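Home and Household | Features | Storage

02/09/2021
By Nest Hughes

The Case for the Shallow Tray

Small household textiles are seldom given a place of their own. Towels have a cupboard and shirts have a rail, but the single sock, the square of gauze, the cleaning cloth and the glove tend to gather wherever there is a flat surface, and in most homes that surface is the bed. Handison, the household advisory service based in Drasley, has spent the summer preparing new guidance on the subject, and its recommendations are modest in both cost and effort.

The central recommendation is that small items should be sorted into a shallow, open tray before they are put away. The tray is a staging point. It receives the things that are to be kept together, and it is carried to the drawer or shelf when the sorting is complete. Deep boxes are discouraged for this stage, as the lower layers are soon forgotten.
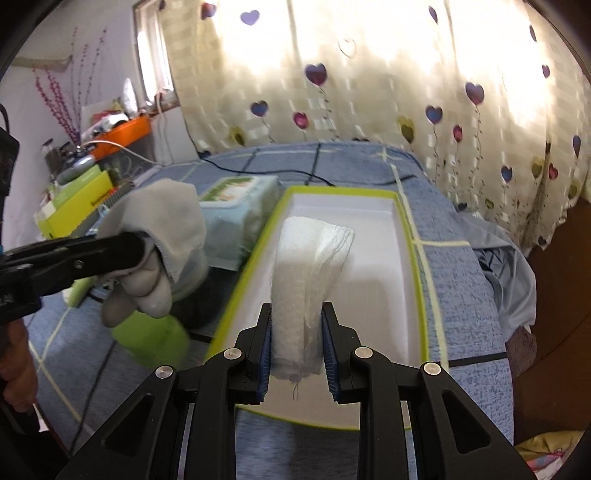
Choice of tray matters less than is commonly supposed. The service's guidance asks only that it should be long enough to take two or three folded items side by side, low enough at the rim for a hand to pass over easily, and plain inside. A white interior with a bright lime-yellow rim meets the last requirement very well: pale gauze and grey fabric can both be seen against it, and the coloured edge shows at a glance where the sorting area ends. Patterned linings should be avoided. Trays of this general type were supplied to 12 households in the Jirmont district in August, and the notes they returned have informed much of what follows.

Folding should be kept simple. Gauze and muslin cloths hold their shape poorly and there is little merit in pressing them into exact squares. A cloth may be folded in half and in half again, or rolled, according to the depth of the drawer. Loose threads should be trimmed with scissors and never pulled, as pulling draws the weave and shortens the life of the cloth. Socks should be laid flat and paired before folding. A sock without its partner may be kept for up to 8 weeks, after which it should be released for dusting or polishing.

The guidance also considers where the work is done. A table is preferable for those who find bending difficult. A bed offers more room, and many of the Jirmont households chose it for that reason, although several remarked that small pale items were apt to go astray on a busy bedspread. The tray may be set at whatever angle suits the person using it.
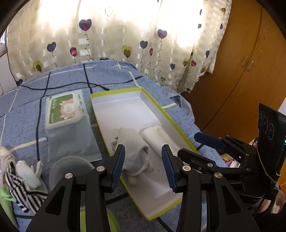
Items that do not belong in the tray should be placed to one side at the outset, in a single group, and dealt with last. These will ordinarily include packets, lids, bowls and toys that have travelled with the laundry. Wet wipes deserve particular mention. The lid should be closed firmly after each use, and the pack stored flat and away from radiators. It should not be kept in the same drawer as clean cloths, where a poorly closed lid may leave them damp.

Readers with limited space may wish to consult the Nic Aodha method, which Handison has adopted in part. It divides a drawer into shallow bays of equal width, each matched to one kind of textile, and does away with stacking altogether. The bays may be cut from ordinary card.

The full guidance, Small Textiles in the Home, is available on request from the Drasley office. Please quote leaflet 2527.

Contact the features desk | © Handison 2021. All rights reserved | Back to top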